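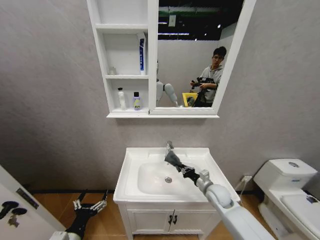

Move the kickoff to noon and I'm out, one season ticket holder wrote at the bottom of the survey form, and then added in smaller letters that I could put that in my paper if I liked. So I have. It was one of the shortest comments I got, and I kept coming back to it while I was working through the rest.

4.2 Kickoff times and the away fan

I went into this part of the study thinking distance would explain nearly everything. Lestley to Luda is a long haul on a bus, and Semositz is worse, so I figured people would drop out in a nice smooth line as the miles went up. The survey brought back 2,624 usable forms from the two seasons, and the line wasn't smooth at all. Fans who had gone to Semositz for a three o'clock start were quite happy to go again. Many of the same people had skipped Luda, a much shorter trip, when the game was moved to noon for the regional broadcast.

My first guess was that I'd made a mess of the coding (I had, in a small way - the October cup game was entered twice, and I took the extra copy out before running anything in this section). Fixing it changed very little. The noon games still came out looking bad for away support, and evening games came out mixed, depending a lot on whether the last train still worked for people without a car.

The written comments helped me more than the numbers here. People talked about the whole day, hardly ever about the ninety minutes. They wanted breakfast at home, a stop on the way, and time for a drink with the usual group near the ground. A noon start squeezes all of that. Several parents said the opposite, that an early game gets the kids home at a decent hour, and I don't want to wave that away. There were 263 forms from people who travel with children under twelve, and as a group they liked noon starts better than anyone else did. I should have asked about the ages of the children more carefully, and I'd do that differently next time.

Figure 2

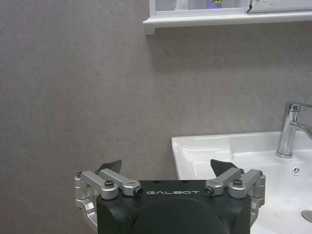 Ticket price came into it less than I expected. When I offered people a made-up choice between a cheaper ticket at noon and a full-price one at three, plenty of them took the full-price one, though of course it's easy to spend money on a survey form. The club's own sales records are a better test, and those only cover Lestley. For the rearranged game at Luda the club was given 300 away tickets and sent 100 of them back. I'd love to have the same records from Semositz, but the club there changed its ticketing system partway through the first season and the older sales can't be matched to the newer ones.

The bus question is harder. Lestley fans mostly travel with Mathew, the coach company that runs from the stadium parking lot, and Mathew sets its departure times well before the schedule is final. A late change means a new departure, and a new departure sometimes means a smaller bus or no bus. So when somebody tells me they stayed home on account of the kickoff, they may really be telling me about the bus. I tried to pull these two apart by looking only at people who drove themselves. The noon effect got smaller in that group but didn't go away, and I'm fairly comfortable saying the start time matters on its own. How much it matters I'd leave open, as drivers were a pretty small slice of the sample and they tended to live closer to the highway anyway.

One more thing before I get to the home crowds in 4.3. Everybody in the survey had been to at least one away game, which leaves out fans who would like to travel and never have.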